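Looking after stone worktops and tables

Marble is calcium carbonate, and any acid will attack it. Lemon juice, vinegar, wine and most limescale removers leave a dull patch called an etch mark. An etch is a change in the surface itself and will not wash off. A stain is colour that has soaked into the pores and can usually be drawn out.

Daily cleaning

Use warm water with a few drops of washing-up liquid, applied with a well-wrung cloth. Rinse with a second cloth and dry with a towel. Soap left on the stone builds up as a grey film, most noticeable on polished surfaces in low light. Cream cleaners and scouring pads should be kept away from it altogether.

Blot spills, working from the outside in. Wiping spreads the liquid over a larger area.

Drawing out a stain

Mix bicarbonate of soda with water to the thickness of yoghurt. Spread it over the mark to the depth of a pound coin, cover with cling film and tape down the edges. Leave overnight, then remove the film and let the paste dry fully before lifting it with a plastic scraper. Oil stains often need a second round. 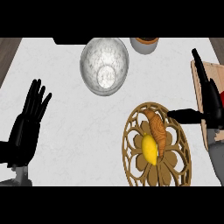
Sealing

A sealer slows absorption but gives no protection against acid. To test whether one is needed, put a teaspoon of water on the stone and leave it for 15 minutes. If the stone beneath has darkened, reseal. Let it dry overnight first — sealer applied to damp stone turns cloudy.

Apply with a lint-free cloth in overlapping strokes and buff off the excess within the time stated on the tin. Dried residue can often be softened with a little fresh sealer and buffed again.

Light etching

On a polished top, marble polishing powder and a damp felt pad will improve shallow marks. Honed stone should not be treated this way, as the powder leaves a shiny spot. Deep etching, or any mark with an edge that catches a fingernail, is work for a stone restorer.

Angharad Bowen, Curndale. Page checked in September.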